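Print this page | E-mail this page

Stitching practice at the kitchen table

6 June 2022

My sister-in-law thinks it's a gruesome hobby, but I have been sewing up practice skin on my kitchen table since April and I've picked up a few tricks, so here they are. I started because I signed up for the evening class with Archana Kashyap, and one night a week wasn't getting my fingers anywhere!

First, the table. Put down an old bath towel and then a cutting board on top of it. The towel stops the board from skating around, and it catches the needle when you drop it (you will drop it). I use a white board so the thread shows up. Keep the practice needles in a jar with a screw lid, well away from the one you use for buttons, and count them back in before supper goes anywhere near the table.

Pads get tacky if you leave them out. Mine live in a zip bag in the drawer with a shake of cornstarch, and I wipe them with a barely damp cloth before I start. Don't use dish soap, it leaves a film and then your jaws slip. I ruined a perfectly good Tillon pad that way and I'm still cross about it.

Lighting matters more than I thought. If the lamp is straight overhead you get a big white glare right where you want to work. Pull it over to one side and drop it lower, and suddenly you can see every crease. I have a clip-on lamp from Skereo that cost next to nothing and I just clamp it to the chair back.

Opening up the cut

Before you put in a single stitch, get the edges apart and have a proper look at how deep you are. I used to go straight in with the needle and catch only the top layer, and then the whole row would pucker. Ylva Backlund from class got me to slow down and it made such a difference. Come in with one tool from each side, keep the jaws only a little open, and let the tips sit near the surface until you know where you're going. Pinching hard just chews up the edge. 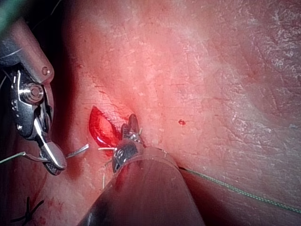

Looking after your tools

Serrated jaws collect gunk like you wouldn't believe. I go over mine with an old soft toothbrush and warm water, then dry them right away and leave them open on a paper towel overnight. A tiny drop of light oil on the hinge every couple of weeks keeps them moving (wipe off the extra or it gets on the pad). If a little screw works loose, tighten it over a saucer. I spent an entire evening on the floor with a flashlight before I learned that one.

Thread scraps go in a lidded tin, needles in a hard plastic tub with the cap taped on. Never loose in the kitchen trash.

Print this page | E-mail this page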